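Pliltix "Stastus" vinyl: two different masters in circulation?

Forum: Pressings and Mastering

grooveaxis
Picked up the Stastus LP last month, standard black, single disc. The vocal on side B sounds noticeably more compressed than on the copy I heard at a friend's place. Same catalog number on the sleeve, same label art. The runout on mine ends in 221-A / 221-B2. His ends in 221-A / 221-B. Has anyone compared the two? I'd like to know if B2 is a recut or only a replacement lacquer from the same files.

tonearm_tax
B2 is a recut. The first cut of side B had a sibilance problem on track 4, and the plant rejected the test pressing after some copies had already gone out. Grelness posted a short note on their store page in May and later took it down. The run was 2,000 copies in total, both cuts included.

grooveaxis
Did the note say whether the source changed, or only the cutting level?

tonearm_tax
It said "revised side B." Nothing about the source. I read it as the same master with more de-essing ahead of the cutter head, but that is my reading.

mbenavides
I have both. Recorded each with the same cartridge, same preamp, no gain changes between them. Measurements for track 4:

1. Average level on B2 is 2 dB lower than on B.
2. Dynamic range is the same within measurement error. What you are hearing as compression is probably reduced high end on the consonants.
3. Channel balance is identical.

So I don't think it is a different master. If it were, the other tracks on the side would differ by more than level, and they don't.
Mercedes Benavides

halfspeed_hank
Disagree with point 2. A dynamic range meter on a needle drop tells you very little. Surface noise and cartridge resonance both inflate the number. You would need to look at the vocal transients one at a time, lined up against the digital release.

mbenavides
I did line them up. The transients on B2 are rounded above 8 kHz and untouched below it. A limiter would not behave that way. I can send you the files.

halfspeed_hank
Send them. I'll accept the measurement if the alignment holds. I still say the digital release is a third master, and comparing either cut to it muddies the question.
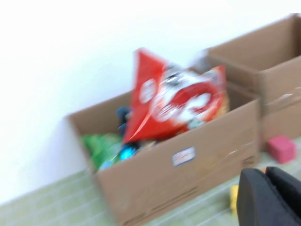

Re: Is the Tiwari remix on either cut?

lowendlou
Related question, so I'll keep it in this thread. The Tiwari remix is listed on the hype sticker of my copy but it isn't on the disc. Runout is B2. Was it dropped in the recut?

tonearm_tax
It was never on the LP. The remix came as a download code on a card inside the sleeve. Check behind the lyric sheet — the card is thin and sticks to the paper.

lowendlou
Found it. The code has expired.

grooveaxis
Write to Grelness with a photo of the card. They reissued mine in two days.

halfspeed_hank
Mercedes, files received. Alignment is fine on the first verse and drifts in the second, which looks like turntable speed. I corrected for it and get the same rounding you do. I withdraw the objection on point 2. I don't withdraw it on the digital.

mbenavides
Fair. I haven't tested the digital against anything but these two cuts, and I have no opinion on where it came from. For anyone choosing between copies: B has the livelier vocal, B2 tracks cleaner on a conical stylus. With a line contact I would take B.

grooveaxis
Using a conical, so I'll keep what I have. Editing the first post to say recut, same source likely.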